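February, late, and the kettle's gone cold again

I said I'd write this up every week and I've missed two, so this one's going to be long. The robotics module has eaten my life. I knew it would, everybody in the year above said so, but I thought they meant the exam.

So where are we? The project is still called Londier, which was the name of the cafe we were sitting in when we had to put something on the form, and it's far too late to change it. The job is still the same: teach a simulated arm to tidy a kitchen counter when somebody types what they want doing. Put the sponge by the wall. Bring me the salt. That kind of thing. It sounds so easy when you say it out loud! A toddler could do it (well, a toddler would eat the sponge, but you see what I mean).

The good news first. We've got our recordings. The target was 3,000 tries and we passed it on the afternoon before the deadline, with two of us taking turns on the controller and the third one reading out the instructions in a silly voice to keep us awake. I must have picked up that salt shaker more times than I've picked up a real one in my entire life. My thumb has a dent in it. I was dreaming about it on the bus.

The less good news is that we then had to go through and throw out the bad ones, and 446 of them went. Some were properly awful, things flung off the counter and so on, but most were just us being slow or changing our minds halfway. The tutor says hesitation is the worst thing you can leave in, because the model learns to dither. I felt quite told off on behalf of my own hands. I do dither. I dither in the supermarket.

We trained overnight on the big machine in the Brudau building. You have to book it and we had the slot from eleven at night until seven, so I set everything going, went home, and lay there thinking about whether I'd pointed it at the right folder. Got up at two and checked on my phone. I had. Got up at four and checked again. Breakfast was two biscuits and a banana on the walk in.

And it works! Sort of. It works on the scenes it knows. Yesterday morning we ran it on 188 starts that it hadn't been trained on but that used the same kitchen and the same objects, and it was lovely to watch, the arm coming down all smooth and sure of itself. We were shouting. Somebody from the group next door came to see what the fuss was and we made them watch the sponge one four times.

Then after lunch we changed the kitchen. Different walls, different counter, same sort of clutter, and it fell to bits. It would go down a hand's width to one side of the thing it wanted and close on nothing, very politely, and then carry the nothing over to the right place and let go of it. I laughed the first few times. By five o'clock I wasn't laughing much.

My theory (and I want it written down, so I can be smug later or quietly cross it out) is that it's learned the backgrounds as well as the objects. We made nearly all of our 3,000 in a plain white kitchen, as that's what loaded quickest. The others think it's the lighting. We had quite a heated chat about it over chips, and then agreed to test both, which is what we should have said at the start and saved ourselves an hour.

So today was all about making new rooms. We wrote a little script that picks the wall, the counter top and the bits and bobs at random, and then you sit there clicking through to see whether what comes out is a kitchen or a nightmare. I really enjoyed this part, to my surprise. It's like being handed a doll's house and told to let the cat furnish it. One had curtains right through the middle of the sink. One was entirely purple. I kept a folder of the ones that looked as though they'd give the model something to chew on, and this is one I put straight in.

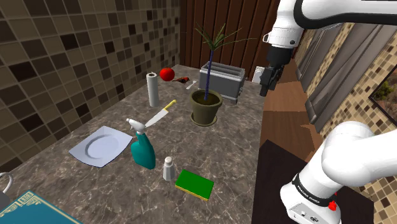 I've been arguing with myself ever since over how hard is too hard. If everything's as busy as that mottled marble with the little mosaic tiles up the side, then maybe it never gets the hang of the simple stuff. But if we go easy on it we're back to the white kitchen and the empty handfuls. The knife bothers me too, lying there with its blade towards the spray bottle. There's no instruction in our list that mentions a knife, so the arm only has to leave it alone, and leaving things alone is something we've never taught it. I've put that on the list for tomorrow with three question marks.

The plant I'm fond of. I want to keep the plant in as many as we can. We haven't got any instructions for that either, I just like seeing it at the back there by the toaster.

The plan, such as it is: 2,000 new tries in the mixed-up rooms, split three ways, done in a fortnight. Then another night on the Brudau machine if we can get one. Slots are going fast and the Drenden lot have booked practically all the good ones, they must have had somebody sitting on the page at midnight. I've emailed to ask if they'd swap. I was extremely nice about it. I used the word "grateful" twice, then took one out.

We also have to do the poster, which none of us has started, and there's the demo at Castillo Hall at the end of term, where people wander up and type whatever they fancy into the box. That's the bit that frightens me. We've been typing the same sort of sentences to it for weeks and it's used to us. Somebody's going to come along and write "could you pop the salt over by the plant, ta" and I've no idea what it'll do. I tried "ta" on it this evening, in fact, and it went for the sponge.

Still, I walked home in a good mood. It had stopped raining and I had that feeling of having used my whole head on something. Then I got in and there were three plates, a pan and every mug I own sitting by the sink, and I thought about it for a bit and went and sat down.

Must ring home. Must buy bread. Controller batteries – the big ones, not the ones I got last time.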